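Sustero House, autumn walk-round: checklist and comments
Dallbridge site, September
Walked by Hamdia Fikre with Fuad Asfaw. Copy to Rocío Cárdenas.

Thank you all for letting us poke about in your cupboards again, and for the tea, which was very welcome after the cellar stairs!

Front door and hall
Door closes fully on its own: Yes
Mat lies flat: No. One corner has started to curl (the left one as you come in) and I caught my own toe on it. Please tape it for now, and Rocío will order a new one.
Way out kept clear: Yes, and much better than in spring, so well done to whoever moved the bicycles.

Stairs
Handrail firm: Yes on the lower flight. On the upper flight it has a little give near the top bracket, and Fuad would like it tightened before the evening classes begin.
Lights working: Yes, all of them.
Width at narrowest point: 650 mm, by the boxed-in pipe. Nothing should be stood there, please, even for five minutes.

Work rooms
Sockets and leads sound: Yes, apart from one extension lead with a cracked plug. Taken away.
Desks steady: Yes
Windows open and shut: Yes, though the one over the radiator wants a good firm push. 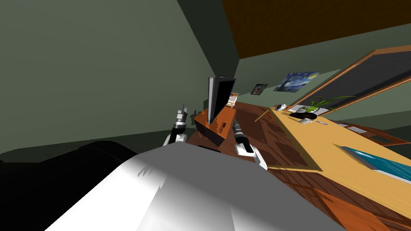
Two arms raised, orange desk between them.

Kitchen
Fire blanket on its hook: Yes
Fridge temperature written down daily: Mostly. There were 3 gaps in the sheet, and I do know how busy the mornings get, but do try to keep it up.
Kettle lead clear of the sink: Yes

Cellar
Meter reading: 1,178
Damp: A small patch behind the shelving, no larger than last time as far as either of us could tell. Dalia Pētersons has kindly offered to keep an eye on it.
Storage below the pipes: Still too high. The boxes need to come down so there is a 200 mm gap all the way along.

Fuad will call in at 4 pm once the handrail has been seen to, and he can sign off the mat on the same visit.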